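January
Notes by Uchenna Garba

LABELS, BOXES AND LOST THINGS: talk notes, 25 min slot

Opening
Say hi, thank Custódio Tavares for the invite (and for finding me a clicker). Don't start with the history of the index card. Did that last year at Tustham and lost the room by slide three.

Start with the key story. Small lending library at Azevedo, tools and board games and baking tins. Member returns a cake tin. Tin goes on shelf. Lid goes on other shelf. Six weeks of people asking for the lid. Wait for laugh. If no laugh, move on.

Ask for hands: who has looked for something in the last week that they knew they owned? Who bought a second one? Keep hand up if you then found the first. OK.

Main point up front so people who leave early for the train get it: every small thing needs one home, and the home has to have a name on it. The rest of the talk is how to pick the name.

Part 1. What goes wrong
Labels written by the person who already knows. "Misc." "Cables 2." "Anna's ones." Read the Azevedo list out loud, slowly — the word "bits" comes up four times.

Names that describe where the thing came from. "From the old cupboard." Cupboard is gone. Label still there.

Names that are too long. If it doesn't fit on the card people write smaller, then nobody over forty can read it. Me included.
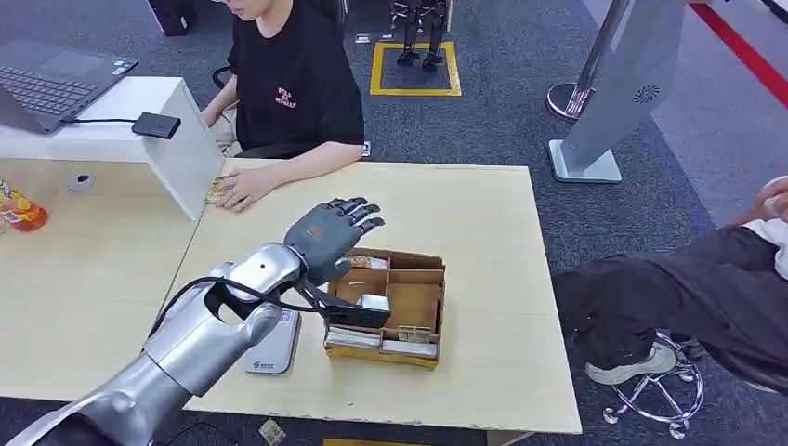
Also the box with no label because it's "only there for now." Ask how long for now is. At Azevedo the record was a crate that had moved building twice and been opened zero times. We opened it. Curtain hooks.

Figures, quick, don't dwell: we started with 842 items on the list. 203 of them had the same name as something else on the list. So if you asked for "small clamp" you got a shrug or the wrong clamp. Slide stays up ten seconds max.

Do NOT get drawn into spreadsheet vs. paper here. Someone will ask. Say it's coming in part 3.

Part 2. Picking names
Rule I use: noun first, then the one thing that makes it diffrent. Clamp, wooden jaw. Clamp, red handle. Tin, round, deep. People scan the first word and stop.

Get someone who's never been in the room to ask for things out loud. Write down the exact words they use. Those are your labels. We did this with members at the front desk on a slow afternoon, took two hours, best two hours of the project.

Size is a bad second word. Small next to what? Use a number or leave it out.

Color is fine till it fades. Mention the blue tape story if time (short version only, the one without the paint).

One compartment, one name. If two names fit you need another divider. Cardboard is OK. Cut up a shipping box, costs nothing, when you get it wrong you throw it out and cut another. People buy the fancy plastic drawers first and then sort to fit the drawers. Backwards.

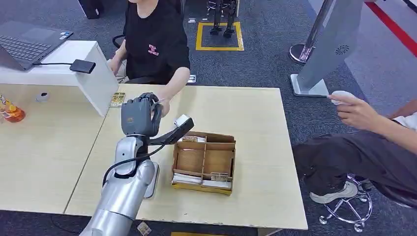
Part 3. Paper or screen
Both. Sorry. Paper on the box, list on the screen, same words on each. Same exact words. This is where it falls apart in most places I've visted.

Varnovon story. They had a lovely list and lovely labels and two different people had made them. List said "adapter," labels said "plug." Four months.

Who can change a name: one person. Pick them today. Everyone else puts a sticky note on the box and that person deals with it at the end of the month.

Codes — I used to be against. Now I think codes are fine underneath the name, never in place of it. No one ever walked up to a desk and asked for B-14.

If running late skip the next bit and go to part 4.

Checking. Don't check everything. Pull 7 boxes at random, see if what's inside matches the card. If they all match go home. If two don't, do the whole shelf. We do it first thing, 9 am, before the door opens, with coffee.
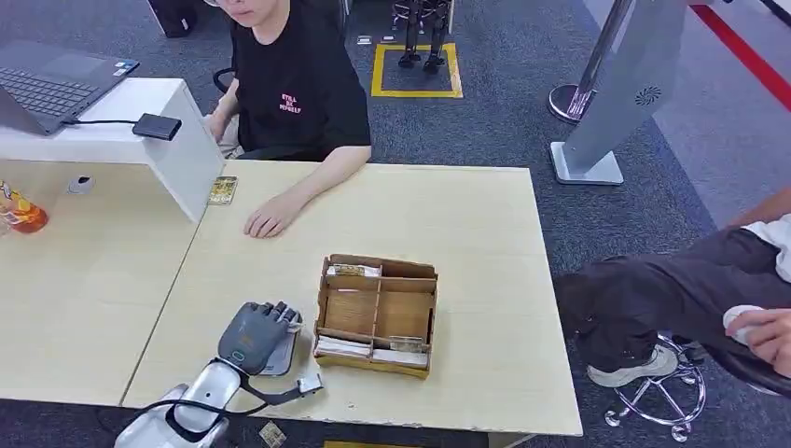
Part 4. Getting other people to keep it up
The hard part. Slow down here, I always rush this.

Putting back has to be easier than taking out. At Parkari they had a sign-in sheet with nine columns for returns. Guess what people did. They left stuff on the chair.

So we have a returns tray. One tray, by the door, no form. Somebody empties it twice a day. More than 400 returns went through it last fall and we lost a tape measure and half a chess set.
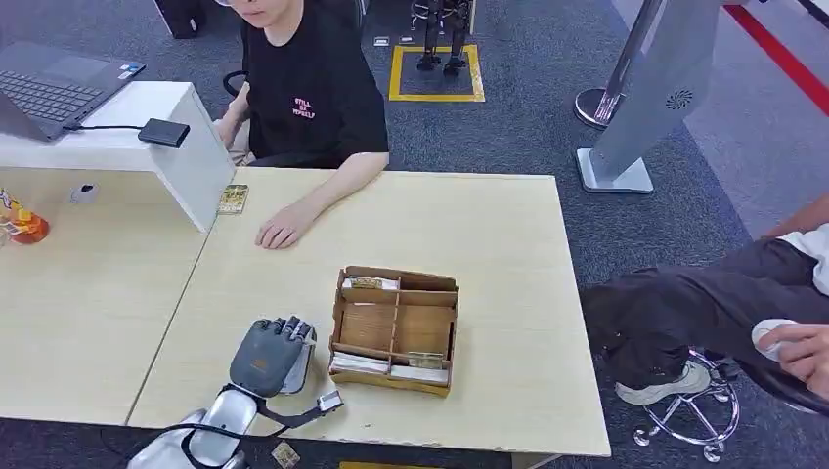
Don't tell people off for the wrong box. If three different people put it in the same wrong box, that's the right box. Move the label. (Pause on this one.)

New helpers get one shelf, the same one for a month. They learn it, they start fixing the names, they get bossy about it. Good.

What I'd do differently
Start with the shelf that annoys people most. We began with the tidy one as a warmup and wasted a weekend.
Buy the thick pens.
Throw out more at the start. Curtain hooks again.

Questions
Likely ones: label printers (fine, keep spare tape), kids' games with missing pieces (write what's missing on the lid), how much time per week (two hours once it's settled).
If Custódio waves, I'm over. Handout is on the table by the exit, take one, the second page is upside down in half of them.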